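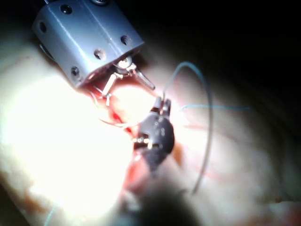
The Prevthorpe Wedding Hoax was a celebrity rumour that ran for nearly 20 days in November and concerned the actor Ataahua Mahuika and the singer Keith Lowther, who had met once, at a buffet. It began when the gossip site Solura reported that the pair had married in secret at a hotel in Prevthorpe. 

Background

Mahuika was then known for the airport drama Ornumport, in which her character had been married four times, twice to the same pilot. Lowther had recently finished a tour of 44 dates and told several interviewers that he wished to be left alone, a remark that was widely quoted.

Spread

The story was picked up within hours by the columnist Rochelle Fairweather, who added a string quartet and a cake. Later versions supplied a honeymoon. A fan petition asking the couple to release their wedding photographs gathered 733 signatures, and a rival petition asking them to divorce gathered 1,000. The hotel neither confirmed nor denied anything and was fully booked until spring.

Denials

Mahuika's agent, Britta Steinbach, issued a statement saying that her client was single and had been filming abroad on the day in question. Solura ran this under the headline "Trouble Already?" Lowther's denial came by way of a song, which most listeners took to be about his wife.

Aftermath

Solura withdrew the article after its editor, Ladan Rashti, conceded that the site's source had been at a different hotel. Fairweather has never corrected the cake. The two supposed newlyweds later appeared together in an advertisement for Yazdani, a brand of luggage – their second meeting – and were reported to have separated shortly afterwards.

Contact the editors | Page last revised 29 Apr 2024 | © Text contributors | Back to top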